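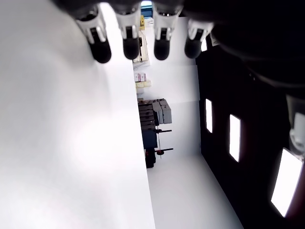
View from the wrist camera, fingers along the top edge. Image comes in sideways.

Wrist camera comes in sideways, fingers fill one edge. Rotate it, crop it, or remount it?

Posted August 25, 2025 in Home and Shared Shop Builds

I'm putting a four-fingered hand on an arm at our shared workshop. The fingers have black rubber pads on the tips and there's a small camera at the wrist. The picture I get is turned a quarter and the fingertips take up a good piece of it. Half of what's left is plain white surface and the rest is the room, with bright lights or windows in it.

The Julora forum says to rotate the image in software and train on it anyway. I don't buy it. People there say "the model will figure it out" about everything, and I have 81 demos recorded since February that have not figured out much. The hand goes to the right area and then dithers. Before I record another 100, is the sideways view hurting me, or is that a red herring? I can print a new bracket, but then the old demos are junk.

tallodness_bench

Ikovholm
Rotation is a red herring. A fixed turn is the same in every demo, so the software has nothing to sort out. Turn it for your own sanity when you review clips and leave it at that. The one case where it matters is if you started from a pretrained vision model, and then you rotate once, in the loader, for old and new clips both.

I'd be more suspicious of the background. You've got bright rectangles against a big dark area on one side and a washed-out white surface on the other. If auto exposure is on, the surface brightness will swing every time the wrist moves. Lock exposure and white balance, then record a few demos and compare. Hang a sheet behind the work area too - cheap, and you can take it down if it does nothing.

Keep the fingers in view. You want to see the pads meet the part. I would not print a bracket yet.

Also, 81 isn't many for a four-fingered hand. I had almost 667 before mine stopped hovering, and I'm still not convinced it was the count that fixed it.

ruddock
just rotate it 90 in the driver, worked for me

tallodness_bench
Ruddock, worked on what? Same kind of hand, or a two-jaw gripper? That's the trouble with half the advice I get.

Ikovholm, auto exposure was on. I never checked. I'll lock it, redo 3 of the old tasks and post the clips side by side. Not promising I'll believe it until I see the hand close on something.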